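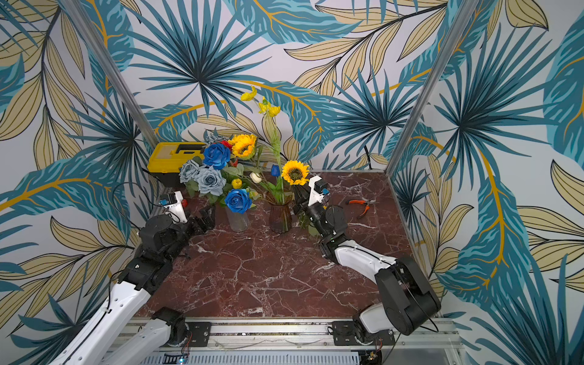 About Tanoli

Tanoli is a small bakery and preserves kitchen in Kendham. We make sourdough crackers, shortbread and a short list of jams and pickles, and we sell them from the front counter and through shops in the region.

Noreen Kiani started the business at home with her mother's lime pickle recipe and one oven. She sold at the Kendham market on weekends until the orders got too big for her kitchen. Graça Patrício joined as a baker the following winter and is now co-owner. The crackers are hers, and so is the quince paste, which she grew up eating with cheese.

We moved to the current kitchen on Edero Street when the old pasta shop closed. It came with a good deck oven and a cool room that needed a new motor. There are now six of us on the floor, plus extra hands from November for the Christmas orders.

How we make things

Jam is cooked in small open pans. Our biggest run so far was 584 jars of apricot, and it took five days, so please be patient in stone fruit season. We use less sugar than most recipes call for, which gives a softer set. Once a jar is open, keep it in the fridge and use it within five weeks.

The crackers are made with leftover sourdough starter, olive oil and whole-grain flour from Grorken Mill. They are rolled thin and baked twice. Flavours change a little through the year, but rosemary and plain salt are always available. Shortbread is made with butter only.

Our kitchen handles wheat, milk, sesame and tree nuts. We clean down between batches but can't promise that any product is free of traces. The pickles contain mustard.

Where to find us

The counter is open from 7 am until we sell out, usually by early afternoon. Bread is not on the regular menu, although Graça bakes a few fruit loaves when there is room in the oven. You can ring ahead and we'll put one aside.

Shops and cafes can order by the carton. Send us a note with your delivery address and Noreen will reply with the current price list. We also take back clean jars with their lids, any size we sell, at the counter.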